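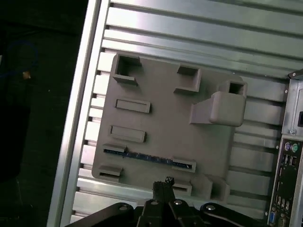

Jadwiga Szulc asked for one change before any others: a practice board that stays put while parts go in and come out. Her request, sent to Cindisa in August, went on to say that a loose plate makes every insertion result suspect and that a fixture bolted down on a grooved aluminum surface would settle most of the arguments over repeatability.

Cindisa has now released revision 2 of the Prostitz assembly board, a 3D-printed training and test plate laid out in the manner of a computer motherboard. The plate is gray, roughly square, with rounded corners and a matte surface. It mounts flat against aluminum extrusion panels and carries raised sockets and slots for insertion, seating and removal exercises.

The layout places a square hollow socket in the upper left corner and a rectangular socket near the top center, the latter formed by an L-shaped wall. Two horizontal slots occupy the left half, the upper one longer than the lower. A tall block on the right side stands well clear of the surface and has a small square opening near its top. Users should allow for this block when planning clearances, as it extends slightly past the right edge of the plate.

The slots are intended for work with narrow circuit board strips. Strips are not supplied with the plate and may be sourced locally, provided that edge thickness is checked against the drawing — out-of-range strips will bind in the framed edges.

Changes from revision 1 are as follows. Socket walls have been thickened. The base of the tall block now has a sloped, wedge-like side to spread lateral load. Corner radii have been increased to reduce lifting during printing. The mounting pattern is unchanged, and existing panels need no rework.

Before release, the revision 2 plate was put through 3573 insertion cycles at the Ofori test shop on a single mounting, without retightening. Slot width was measured at 58 points before and after the run, and all readings remained within the drawing tolerance. Full measurements are included in the data sheet.

The print files, drawing and data sheet are issued together as the Lurninon package, which contains 117 pages of documentation. Holders of a revision 1 license receive the package at no charge. Finished plates can be ordered from Cindisa singly or in sets — lead times are confirmed at the time of order.

Requests for drawings in other file formats should state the software and version in use.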